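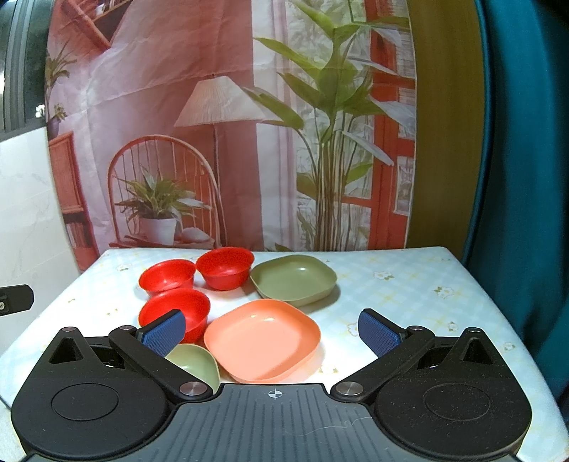 図1　花柄入り格子布の食卓に置かれた赤い鉢、緑の角皿と小鉢、桃色の角皿

Dillar食卓配置記録集　第2版
データカード兼利用案内

公開日：2022年12月6日
編纂：Dillar生活用品資料室
責任編集：リディアン・パリ（Rhydian Parri）
用語および分類：レイキ・グリフィス（Lleucu Griffiths）
収集管理：エムリン・トレヴァー（Emlyn Trevor）

概要

Dillar食卓配置記録集（以下「本記録集」という。）は、家庭用の合成樹脂製食器を食卓に並べた状態について、画像と文字による記録を対にして収めた資料である。食器の形、色、重なり、隣り合う器との位置関係を統一した用語で記述し、食卓まわりの語彙の研究、配膳の教材作成および物品目録の整備に供することを目的とする。
第2版には123件の配置記録を収める。各記録は、画像、配置票および背景票から成る。配置票は食卓の上に置かれた器のみを扱い、背景票は食卓の周囲の布、壁面、掛け幕等を扱う。両者を分けたのは、器の記述に室内の装飾の印象が混入することを避けるためである。

作成の経緯

当資料室は従来、食器を一点ごとに登録する台帳を維持してきた。台帳には器の直径、色名、購入区分が記されているが、複数の器が食卓に並んだときの様子を記す欄はなかった。六月に実施した台帳の点検において、ベカ・ルウェリン（Beca Llewellyn）より、同じ器であっても並べ方により呼び分けが必要となる場合が多いとの指摘があり、配置の記録を台帳から独立させることとした。
たとえば「赤い鉢」という呼称は、食卓に赤い鉢が一つしかない場合には十分に機能する。赤い鉢が複数ある場合には「左奥の赤い鉢」「手前の赤い鉢」等の補いが必要となり、さらに緑の器が皿と鉢の両方にわたるときは、色名のみでは器を特定できない。図1はこの両方の事情を含む配置であり、用語の説明に繰り返し用いている。
初版は資料室内の試用にとどめた。第2版では色名の体系を改め、隠れに関する記述欄を新設したうえで、外部の利用に供する。

収録対象

収録する器は、鉢、角皿、丸皿、小鉢および杯とする。いずれも日常の使用を想定した合成樹脂製のものであり、陶磁器、ガラス器、金属器は収録しない。箸、匙等の食具は第2版の対象外である。
器は空の状態で並べる。料理または飲料を盛り付けた配置は、器の内側の色や縁の形が判別しにくくなるため、原則として採録していない。
食卓には布を掛けるものとし、柄の有無は問わない。図1に見られる淡い青と白の格子に白と黄の小花を散らした布は、背景票において「格子・小花」の類に属する。無地の布は「無地」、縞の布は「縞」とし、二以上の柄が組み合わさる場合には、面積の大きい柄を先に記す。

配置票の項目

配置番号
一連の番号を付す。欠番は補充しない。

器の種別
鉢、小鉢、角皿、丸皿、杯のいずれかを記す。鉢と小鉢の区別は、台帳に登録された口径による。台帳を参照できない場合には、同じ食卓に並ぶ他の器との大小により判断し、備考欄に「見かけによる」と付記する。

形状の補足
角皿については、角の処理を「直角」「隅丸」「不明」から選択する。図1の奥の緑の角皿は「隅丸」とする。器が部分的に隠れている場合に、見えない角の形を推定して記入してはならない。

色名
後述の色名表に従う。器の内外で色が異なる場合には、内側、外側の順に記す。片側しか確認できないときは、確認できた側のみを記し、他方は空欄とする。

位置
食卓を手前から見たときの前後左右により記す。基準は「手前」「中央」「奥」および「左」「中央」「右」の組み合わせとする。

隣接
その器に最も近い器を記す。複数の器がほぼ等しく近い場合には、左にあるものから順に列記する。

隠れ
器の一部が他の物の陰になっている場合に「一部隠れ」とする。隠している物が器であるときはその器の種別と色名を記し、器以外であるときは「器外」と記す。器外の物の名称は配置票には記載しない。

備考
上記のいずれにも収まらない事項を記す。

色名表について

初版では「赤」「桃」「緑」の大別のみを用いていたが、同系の色が並ぶ配置において不足が認められた。第2版では、大別の下に細別を設けた。
緑については、「若草」「灰緑」「深緑」に分ける。図1の緑の角皿と小鉢は、ともにセージに近い落ち着いた緑であり、灰緑とする。
桃については、「薄桃」「鮭桃」「紅桃」に分ける。図1の手前中央の角皿は鮭桃とする。
赤には細別を設けていない。朱に寄るもの、臙脂に寄るものは備考欄に記すこととし、収録件数が増えた時点で見直しを行う。
色名は画像上の見えによる。製造者の付した商品色名は、台帳に記載がある場合でも配置票には転記しない。照明の影響により判断に迷う場合には、大別のみを記入し、細別は空欄とする。

位置の記述に関する指針

位置は、読み手が配置票だけを見ておおよその並びを再現できる程度に記す。寸法の記入は求めない。
記入は奥から手前へ、各列においては左から右へ進める。図1に即した記入例を次に掲げる。

鉢・赤・奥・左
鉢・赤・奥・中央。隣接は左の赤い鉢
角皿・灰緑・奥。中央の赤い鉢の右
鉢・赤・奥の赤い鉢の手前。一部隠れ（器外）
小鉢・灰緑・手前。鮭桃の角皿の左。一部隠れ（器外）
角皿・鮭桃・手前・中央

「寄せる」「散らす」等、並べた者の意図を含む語は用いない。同様に、「きれいに」「雑に」等の評価の語も用いない。器が互いに近接している場合は「まとまる」、間隔がある場合は「離れる」と記す。図1の赤い鉢は、左から中央にかけて「まとまる」とする。
重なりについては、器が他の器の上に載っている状態を「積み」、他の器の内側に入っている状態を「入れ子」、見る位置により前後に重なって見えるにすぎない状態を「見かけの重なり」として区別する。いずれとも決しがたい場合には「重なり・不明」とする。

背景票の項目

背景票には、食卓の布、掛け幕、壁面、窓掛け、置物を記す。
掛け幕に室内の様子が印刷されている場合には、印刷された物と実際に置かれた物とを混同しないよう、必ず「印刷」の区分を付す。図1の場合、籐の椅子と白い鉢の植物、襞のある白い笠の床置き灯、右手の丈の高い観葉植物、橙赤色の窓枠、左の木の棚は、いずれも「印刷」に属する。掛け幕の右に見えるオリーブ色がかった黄の壁面と青緑の布の幕は、印刷ではないものとして別の欄に記す。
植物は種名を記さず、「観葉植物」「吊り鉢」等の一般名を用いる。種名の同定は当資料室の専門の範囲を超えるため、利用者による追記も受け付けていない。

記入および確認の手順

配置票は、一人の記入者が起票し、別の一人が画像と照合する。照合者は記入者の票を見る前に、器の種別と色名のみを独立に書き出し、その後に両者を突き合わせる。
種別または色名に相違が生じた配置は、用語担当であるグリフィスに送付し、同人の判断により確定する。第2版の編纂においてこの手続に付された配置は52件であった。相違の多くは灰緑と若草の境界、ならびに鉢と小鉢の境界に関するものである。確定に至った理由は、各配置の備考欄に記している。
起票から照合までに要する時間は、一件につき約30分を標準とする。器の重なりが多い配置についてはこの限りでない。
照合の実務は、ルウェリンおよびリアノン・パウエル（Rhiannon Powell）が担当した。

想定する用途

本記録集は、次の用途を想定する。
食卓および食器に関する日本語の語彙、とりわけ色名と位置語の使用に関する調査。
配膳、片付けおよび物品管理に関する教材の作成。
画像と文章の対応を扱う研究における、記述の基準資料。
家庭用品の目録における、記載項目の検討。

想定しない用途

器の寸法の計測には適さない。画像には尺度を写し込んでおらず、器の大小は相互の比較にとどまる。
製造者または商品の特定を目的とする利用は想定していない。配置票に商品名の欄は設けておらず、問い合わせにも応じない。
また、本記録集の配置をもって一般家庭の食卓の代表とみなすことはできない。配置は当資料室の所蔵品を用いたものであり、食事の献立や人数を想定して並べたものではない。

既知の限界

色の偏りがある。赤、緑および桃の器が多く、青、茶および黒の器は少ない。黒い器の細別は第2版では未整備である。
形の偏りがある。角皿はほぼすべてが正方形に近いものであり、長角の皿はわずかである。
格子柄または花柄の布の上では、淡い色の器の縁が読み取りにくい場合がある。該当する配置には、備考欄に「縁・不鮮明」と付記した。
一部が隠れた器については、種別の判断に誤りが残る可能性がある。第2版では、見えている範囲のみで種別を決しがたい器を「種別保留」としている。保留の器を集計に含めるか否かは、利用者の判断に委ねる。

資料の構成

images　配置画像
placement　配置票（文字符号はUTF-8、区切りはタブ）
background　背景票（同上）
terms　色名表、位置語表および改訂記録
README　本文書

配置票と背景票は配置番号により対応する。表計算ソフトウェアで開く場合には、配置番号の列を文字列として読み込むこと。数値として読み込むと先頭の零が失われ、画像との対応が取れなくなる。
空欄は「該当なし」を意味しない。「該当なし」の場合には、その旨を明記している。空欄は、画像から判断できなかったことを示す。

初版からの変更点

色名表に細別を追加した。
「隠れ」の欄を新設した。初版において備考欄に記していた隠れの記述は、すべて新しい欄に移した。
「重なり」の語を三種に区分した。
背景票に「印刷」の区分を追加した。
「どんぶり」「ボウル」の語を廃し、「鉢」に統一した。初版の票を引用する場合には、旧語を改めずに引用し、版を明示されたい。

関連資料との関係

当資料室では、収納棚の配置を扱うRurkura収納記録、および布類の柄を扱うGwilliam布柄一覧を別途編纂している。背景票における布の柄の名称は、Gwilliam布柄一覧の大分類に準拠する。Rurkura収納記録とは色名表を共有するが、位置語の基準が異なり、同記録では「上段」「下段」を用いる。両資料を併用する場合には、位置の欄を結合しないこと。

利用条件

研究および教育を目的とする利用は、出典の表示を条件として認める。票の一部を改変して再配布する場合には、改変した欄を明示し、原票の配置番号を保持すること。
営利を目的とする利用については、事前に当資料室の書面による承諾を得るものとする。

引用の表記

Dillar生活用品資料室編『Dillar食卓配置記録集　第2版』

訂正の受付

記述の誤りに気付かれた場合には、配置番号、該当する欄、訂正案およびその根拠を添えて、収集管理担当のトレヴァーまで書面にて連絡されたい。色名に関する訂正案については、閲覧に用いた画面の種類を併記されたい。
受理した訂正は、terms内の改訂記録に掲載したうえで、次の版に反映する。版の途中における配置票の差し替えは行わない。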